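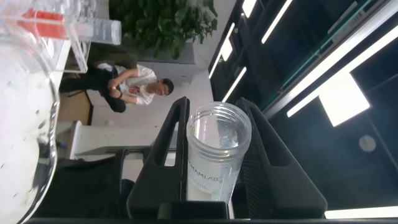

I've been shooting weddings for a good while now, and most of my news in this space is new galleries and the odd cake story. This one's a little different. I've signed the lease on a studio! Well, half a studio — I'm sharing it with Stelios Tzavaras, who does food and product work and owns far more light stands than I do.

It's on the second floor of the old Gorell building in Ondale, over the upholstery shop, and we got the keys on 5 March 2025. There's 600 square feet of shooting space, a tiny kitchen, and a row of north windows that made me a bit giddy the first time I walked in (Stelios had to remind me to ask what the rent was). The elevator is slow. The stairs are fine if you're not carrying a roll of seamless paper, which of course I was.

So what does this mean if you've booked me, or you're thinking about it? Your wedding day doesn't change at all. I'll still be the one crouching behind the flower arch. But engagement sessions can now happen indoors, and if it pours on your date we've got somewhere warm and bright to go for the formals, as long as you're within a sensible drive of Ondale. Two of my March couples have already moved their sessions over from Radu Park, where the lawn is pretty much soup right now.

Studio engagement sessions are $200 and run for two hours, which leaves time for an outfit change and for the nervous giggling to wear off. Bring the dog if you want to. Dogs take the elevator.

I'm also going to keep my sample albums there, so you can finally flip through the real things and feel the paper before you pick one. People always tell me the linen covers look gray on their phone, and they're much bluer than that.

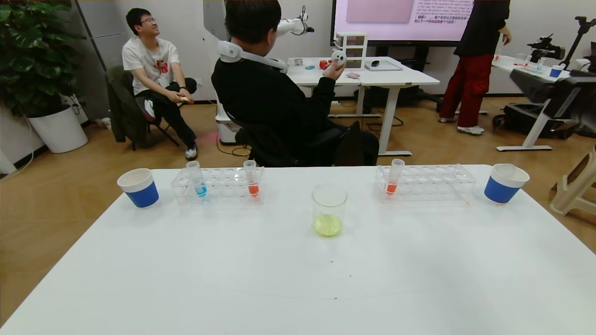 Come by and say hi

We're having an open house later in March, once the floor's been painted and I've hung the big Umance print from last summer's lake wedding. No sales pitch, just coffee, albums, and Stelios explaining softboxes to anyone who stands still. I'll put the date up here as soon as the painter gives me one. If you'd like to see the place sooner, send me a note through the contact page and I'll meet you at the street door — the buzzer doesn't work yet.

14 shares | 3 comments

Get new galleries and studio news in your inbox. Enter your email to subscribe. You can unsubscribe at any time.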